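Orencombe Breakfast Club
Minutes of the October planning meeting

Started at 16 minutes past nine, which for us is early. I took the notes this time, so blame me for the spelling and for anything I forgot. The last minutes were read and agreed, apart from the line about the toaster, which I have taken out because we never did agree on it.

1. The breakfast at Grovthorpe

This took up most of the meeting, so it goes first. We have 30 people signed up and the list is now closed. Doors open at eight, food from half past, and we need to be out by eleven so the next group can set up. I said I would bring the sign-in sheet and some pens that work.

We talked for a long while about what goes on the table. Last time we had muffins, croissants, bagels and three kinds of bread, and people stood there dithering while the line went out the door. So we are cutting it down. Croissants are the main thing, plus fruit and yogurt. Plain croissants only -- the almond ones were lovely but they shed everywhere, and two of our regulars can't have nuts anyway. I was sorry to see them go and I asked for that to be written down, so I am writing it down.

2. Table layout

We went over the place setting for a good half hour. The idea is the gray mat on the white table, one round plate per person set to the right, and the croissant served across from the left.

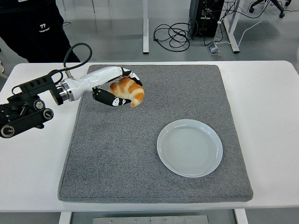
There was some back and forth about whether the mats are worth the trouble at all. For: they keep the plates from sliding and clattering, and the room is noisy enough at that hour. Against: crumbs. Anyone who has tried to get croissant flakes out of a felty surface knows what I mean. We voted and the mats stay, with a brush at each end of the table. I voted against but I'm happy to go along with it (and I will be bringing my own brush, thank you).

Plates: we are sticking with the plain round ones with the raised rim. Somebody suggested paper and it did not get far. We need 30 plus a few spares, and the spares should be the same kind if we can manage it. The odd flowered ones can go back in the cupboard.

3. Ordering

We had 2 quotes for the croissants. Jia can deliver to the door by seven, and Vurnance is a bit cheaper but we would have to pick up. After last year's business with the wrong parking lot, we all felt that delivery was worth paying for. Agreed to go with Jia. The order has to be in 3 days ahead, and I have put a note on my fridge about it.

Jams: strawberry and apricot. Butter in small dishes. I asked about marmalade and was told I could bring my own, so I will!

4. Serving

Croissants go out one at a time and straight to the plate. We don't want them sitting on the mats if we can help it, both for the crumbs and because it looks a bit sad when there's a perfectly good plate right there. Someone asked about tongs and we have plenty, they are in the drawer under the coffee things.

We also said the plate should be far enough over to leave some space in the middle. When they're jammed up close, sleeves end up in the jam.
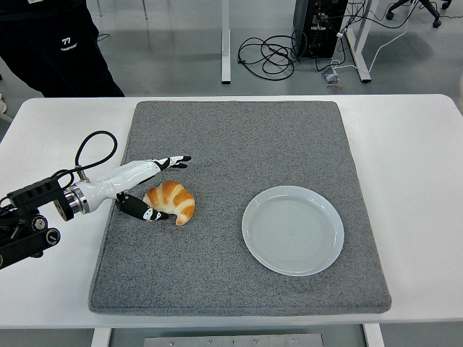 Item 4: croissant on the mat, plate still empty.

5. Coffee

Short item for once. Two big pots, one decaf, and please label them this time. Milk and oat milk both. The sugar bowl lid is still missing, so if it's in your kitchen we would love it back.

6. Anything else

The heating at Grovthorpe is slow, so we will ask for it to go on at seven. Bring a sweater just in case.

A request came in for music. We couldn't settle on what kind, so that moves to next time along with the toaster.

To do before the breakfast:
Place the croissant order with Jia -- me
Check the plates for chips and pull out matching spares -- kitchen group
Find brushes -- kitchen group
Label the coffee pots -- coffee group
Ask about the heating -- me again

Finished at ten to eleven. Next meeting same place, same time, and it's the coffee group's turn to bring cookies.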